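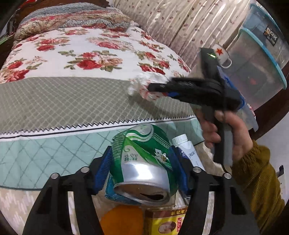 Lilibeth Belmonte told us she has never washed a quilt at home and does not know anyone on her street who has. It goes to Vieira in a bag once a year, she said, and the rest of the time it gets hung over a rail when the sun is out. Her answer came up in one form or another through most of our interviews, and it changed what the project ended up being about.

# How Households in Jeltutar Wash and Store Heavy Bedding

Textiles and Household Studies, term project

Group members: Cleiton Meireles, Jussara Cordeiro, Odair Queiroz

Advisor: Ronaldo Teixeira

Submitted Monday, April 27, 2020

## 1. Background

We started out wanting to compare laundry detergents. The plan was to buy Wavo and two store brands, wash the same stained cloth in each, and report which one cleaned best. Ronaldo Teixeira pointed out that groups before us had already done this, and that their results said more about water temperature than about detergent. He suggested we look at items that people find hard to wash.

Heavy bedding seemed like a good choice. By heavy bedding we mean quilts, comforters, thick blankets, and mattress covers. Sheets and pillowcases are left out because almost everyone washes them at home in the same way. The textbook advice for heavy items is simple enough (wash a few times a year, dry all the way through, store somewhere dry), but it assumes a large machine and a place to dry things. Many apartments in Jeltutar have neither.

Jeltutar is a district of Plurnonden with 2,000 households, mostly in older buildings. Winters are damp. Hardly any of the buildings have a dryer, and balconies on the north side get no direct sun between November and the end of winter.

## 2. Questions

We settled on three:

- How often do people wash each kind of heavy bedding, and where?
- What do they do between washes?
- How is bedding stored when it is not in use, and what problems do they have with it?

## 3. Method

We spoke to 52 households. The first interviews were in person and used a printed form. The later ones were done by phone, with the same questions in the same order. Phone interviews ran longer. People walked to the closet and read us the care labels, which had not happened in person.

Jussara Cordeiro did most of the calls and typed up the notes. Cleiton Meireles made the tables. Odair Queiroz ran the drying test described in section 5.

The households were found through classmates, neighbors, and a notice at the Vieira laundromat. They are not a random sample. People who saw the notice at Vieira obviously use a laundromat, so we marked those forms with a V and checked whether their answers were different. They washed quilts more often than the others, and the answers on storage were much the same.

## 4. Results

### 4.1 Washing

Mattress covers are washed more often than anything else on our list. They fit in a home machine, they are thin enough to dry in a day or two, and people think of them as part of the sheets. The usual answer was once a month or "when I turn the mattress."

Quilts come next. Most people take them to a laundromat once or twice a year, normally in spring before putting the heavier ones away. The main reason given for not doing it more often was price. The second was carrying the thing there and back. One woman on the fourth floor of a building without an elevator pays her nephew to do it.

Thick blankets are washed least. Several people could not remember the last time. Blankets usually lie on top of other bedding and do not touch the skin, so they are considered clean. We also heard that washing ruins the pile. Two of the care labels read to us over the phone said machine washing was fine at low temperature, and the owners were surprised.

Detergent came up less than we expected. Wavo was the brand mentioned most, but nobody we asked had picked it for bedding in particular. It was what they had under the sink. Measuring was a bigger issue. People tend to add extra for a big item, and a quilt holds on to soap. The attendant at Vieira recommends 50 grams of powder for a double quilt and a second rinse. Most people we asked were using more than that.

### 4.2 Between washes

Airing was the most common habit. People hang quilts over a balcony rail, a door, or two chairs. Folding the quilt back in the morning so that the bed can air out was also common, mainly among older people, who said they had learned it from their mothers. Younger people were more likely to make the bed right away.

Quilt covers are less common than we thought. Many of the printed quilts sold in local shops are meant to be used as they are, and a cover would hide the pattern. This matters for washing, as a cover takes most of the dirt and can go in a home machine.

### 4.3 Storage

Storage was the subject people wanted to talk about. Answers fell into these groups:

| Place | Common complaint |
|---|---|
| Plastic boxes with lids | Musty smell if packed damp |
| Zip bags on top of closet | Dust, hard to reach |
| Under the bed | Damp from the floor |
| Left on the bed all year | None, "it is always there" |

Plastic boxes keep out dust and moths, but they also keep moisture in. Every household that reported a strong musty smell had put the quilt away within a day of washing it. Vacuum bags were tried by a few people and given up. The filling stayed flat.

## 5. Drying test

We wanted to know how long a quilt needs before it is safe to pack. Odair washed one polyester-filled double quilt at Vieira and hung it in an unheated bedroom with the window open during the day. He weighed it morning and evening on a luggage scale.

The outside felt dry on the second day. The weight kept dropping until day 4, and after that it stayed the same. A person going by touch would have packed it two days early.

We ran the test only once. We had planned to repeat it with a cotton-filled quilt, but the laundromat shortened its hours and we could not get a large machine in time. The luggage scale is also not very precise, and small changes would not show up on it.

## 6. Recommendations

We wrote a one-page sheet for the households that took part. It says the following:

1. Check the care label before deciding that a blanket cannot be washed.
2. Use less detergent for quilts than you think, and rinse twice.
3. Keep hanging the quilt for two more days after it feels dry.
4. If you use a plastic box, open it once a month for an afternoon.

Lilibeth Belmonte asked for extra copies for her building, and we left some at Vieira next to the change machine. The blank interview form and the full weight readings are in the appendix.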